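Vivari Bin Trial Guide
Section 4. Preparing and running a cluttered-bin trial

Applies to the Vindstead cell with the KUKA arm and the Sokis grasp planner. Complete Section 3 (hand calibration) first.
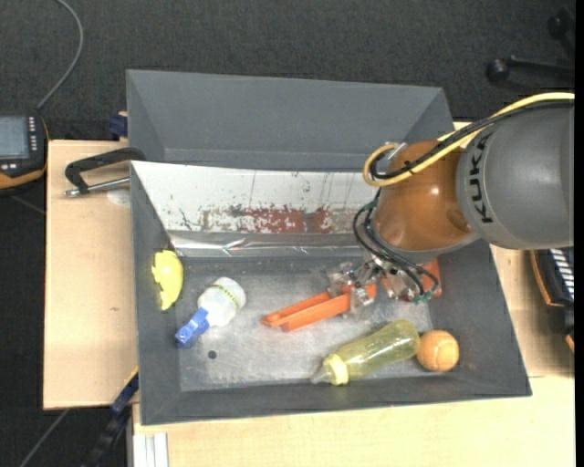 Reading time: 2 minutes

4.1 Preparing the bin

1. Check that the bin is clamped to the tabletop. Push each side by hand. If the bin shifts, tighten the clamps and repeat the calibration check.
2. Place the objects on the bin floor. The standard mixed set includes the white bottle with the blue nozzle, the baby bottle and the orange ball.
3. Leave stains and scratches on the bin walls alone. The background model was recorded with them, and cleaning or re-taping a wall requires a new recording.
4. Keep the handheld control on the table, within reach of the operator.

Note: Small round items can settle in the hole in the bin floor. Do not use objects narrower than the hole.

4.2 Running the trial

1. Move the arm to the home pose and clear the previous plan.
2. Load the object set file. Sokis rejects any file with more than 50 grasp candidates per object.
3. Start the trial at low speed. The planner scores each candidate for reach, wall clearance and expected slip.
4. Watch the cables on the wrist during the approach. Stop the arm if a loop touches the bin rim.
5. Log the result as lift, drop or no contact. Log a drop even if the object lands back in the bin.

CAUTION: Do not reach into the bin while the arm is enabled. Release the enable switch before moving any object by hand.

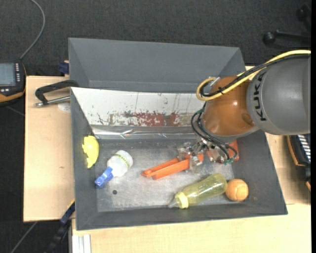 Figure 4-2. Arm over the bin, with the ball and baby bottle at lower right.

4.3 Objects near a wall

Candidates that bring the hand too close to a sloping wall are removed before scoring. If none remain, the planner skips the object and reports code 11. Choose one of the following:

- Run the Garrido push routine, then plan again.
- Accept the skip and continue with the next object.

Do not move the object by hand during a scored trial. The reference log for this section holds 1,661 attempts, all recorded under this rule.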